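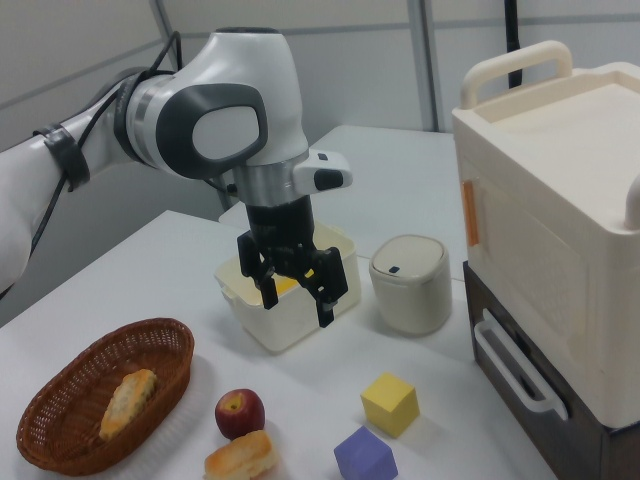
SPEAKER NOTES: CARING FOR AND CATALOGING A SMALL COIN COLLECTION

Home | Talks | Library | Membership | Contact

Filed under: Collecting Basics, Coins & Medals

Talk given to the Dridthorpe Coin and Medal Society, 3 Aug 2025
Speaker: Deisy Cusi, Keeper of the Society's Study Collection

Opening

Good afternoon, and thank you for coming on a Sunday. The subject today is the care and cataloging of a collection of modest size. By modest I mean anything up to 300 pieces, the point at which most members find that memory no longer serves as a catalog.

The Society's own study collection stands at 965 pieces. It was built from gifts and bequests, and for many years it was kept in whatever the donors had used. Much of what I will say comes from the work of putting it in order, including several things we would do differently.

(Check that the back row can hear. Handouts are on the side table by the door.)

Handling

A coin is held by its edge, between thumb and forefinger, over a soft surface. Members know this rule and most of us break it when we are in a hurry. Fingerprints on proof and uncirculated pieces may not show for months. When they do show, they are usually permanent.

On gloves, the Society takes no fixed position. Cotton gloves reduce the sense of touch and can pick up grit. Powder-free nitrile gloves give a better grip. Clean, dry hands are acceptable for circulated bronze and copper-nickel. For silver and gold in high grade, the study collection requires nitrile.

Please do not talk over an uncovered coin. Small drops of moisture leave dark spots, and we have a commemorative crown in tray four that shows them very clearly. (Pass round the enlarged photograph. The coin itself stays in the case.)

Cleaning

The Society's advice is unchanged. Do not clean coins. Polishing, dipping and rubbing remove metal, and an experienced buyer will see the result at once. A toned silver coin with its original surface is nearly always preferred to a bright one that has been rubbed.

There are two limited exceptions. Loose dirt may be removed with distilled water, after which the coin is patted dry and never wiped. Residue from old soft plastic may be removed with pure acetone, used in a glass dish in a well-ventilated room, away from flame. Acetone should not be used on painted or enameled pieces. If in doubt, bring the coin to a meeting before doing anything to it.

Storage materials

Soft plastic flips containing PVC should be replaced. The sign to look for is a green, slightly sticky film, often first seen in the lettering. Once it has begun, it spreads to other coins in the same page.

Suitable materials are polyester flips, hard acrylic capsules, and acid-free paper envelopes. Cardboard holders with a clear window are inexpensive and serve well for circulated pieces. Flatten the staples with pliers, as a raised staple will scratch the coin in the next pocket.

Wooden cabinets are attractive and many of us own one. Mahogany has a long record of safe use. Oak gives off acid vapor and should be avoided. New cabinets of any kind should be aired before they are filled.

Keep the room steady. Change in temperature and humidity does more harm than a slightly high or low reading. Attics and basements are both poor choices. Silica gel packets are useful in a closed box, provided that somebody remembers to replace or dry them out. We write the date on each packet in pencil.

(Pause here for questions on storage. There are usually several about albums. Ten minutes at most.)

Cataloging

Every piece should have a number, and the number should mean nothing. In the study collection we began with codes that combined country, metal and year. These broke down when a coin was reattributed, and we had to renumber one entire cabinet. A plain running number never has to be changed.

For each piece, record the following:

- Running number
- Issuing authority and ruler, where there is one
- Denomination
- Date as it appears on the coin, and the calendar used
- Mint and mint mark
- Metal
- Weight in grams and diameter in millimeters
- Reference to a standard catalog, with the edition
- Grade, with the name of the person who gave it
- Source, date acquired and price paid
- Present location by cabinet, tray and position

Members often leave out the edition of the catalog. Numbers are revised between editions, and a reference without one may send the reader to a different coin.

Weight deserves particular attention. A scale reading to a hundredth of a gram is within the means of most members. Weigh the piece twice and record both figures if they differ. Two of the silver pieces in the Irneck bequest were shown to be cast copies on weight alone, and they had been listed as genuine for over 30 years. They are kept as teaching pieces and are available to members on request.

Commemorative issues

Modern commemoratives raise their own questions. Many are sold in a box with a certificate, and the box and certificate form part of the piece for the purposes of resale. Give them the same running number as the coin and note where they are kept. We separated the two for reasons of space and spent a good part of last winter matching them up again.

Record the maximum mintage and, if it can be found, the final mintage. They are often different. An issue announced at one figure may have been struck in a much smaller quantity, and the published limit tells you little about how many were sold.

The foam inserts in some presentation boxes are not suitable for long storage. If a coin shows toning in a ring at the rim, inspect the insert. The coin may be moved to a capsule and the box kept empty beside it.

Paper or computer

Either will do. The study collection is kept on a spreadsheet, with a printed copy made every September and placed in the Society's deed box. Some members use Fomura for their lists and others prefer card drawers. Whatever is chosen, there should be a second copy in a different building, and at least one other person should know where it is.

Photographs should show both sides and, for thicker pieces, the edge. Name each file with the running number and the letter a or b. Light the coin from a low angle and keep the same arrangement for the whole collection, so that pieces can be compared.

Insurance and inheritance

Household policies commonly place a low limit on coins, and some exclude them. Read the wording and ask the insurer to confirm any answer in writing. A dated catalog with photographs is the first thing that will be asked for after a loss.

A short letter should be kept with the catalog, stating which pieces matter, which do not, and whom the family should approach. The Uzor collection came to us with a letter of this kind. It ran to a single page and allowed 29 trays to be checked in two afternoons. Other bequests without such a letter have taken a year or more.

Close

The handout contains the record sheet and a list of suppliers of suitable holders. Members may copy the sheet freely. The study collection is open to members by appointment, and requests should reach me a week in advance with the running numbers of the pieces to be seen.

The next talk, in September, will be on reading worn mint marks. Members who wish to bring pieces for that session should place them in individual holders marked with their own name.

(Collect the photograph from the back row before the tea break.)

Tags: coin care, storage, cataloging, commemoratives, society talks

Share this page | Print | 4 comments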